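Wallpaper, Again

So I've been going back and forth on the back bedroom since March, and I think I've finally landed on wallpaper. I know, I know. I spent most of my twenties steaming the stuff off other people's walls and swore I'd never hang a single strip in a house of mine. But my grandmother's hallway on Lavoie Street had a little floral repeat in it that I used to trace with my finger while the grown-ups talked, and lately I can't get it out of my head.

The trouble is picking one! I ordered samples from Clarkura (lovely paper, slow shipping) and taped them up over the dresser, and every one of them changes its mind between breakfast and supper. The peachy one I adored at 2 in the afternoon looked like canned salmon by lamplight.
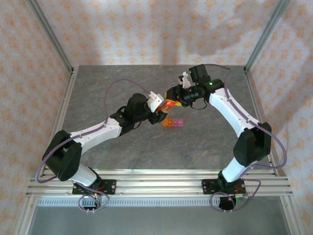 My sister thinks I should paint three walls and paper the fourth, and she may be right, but a small print needs room to wander or it ends up looking like a poster. Besides, I already measured for the whole room, closet wall included, and the paper I like best comes to $29 a roll. I'd want an extra roll put by for patching too, what with the dog.

Anyway, I'm giving the samples another week. If any of you have hung paper over old plaster, tell me what you used for paste, and whether you bothered with lining paper first. My plaster has a crack over the window that comes back every winter.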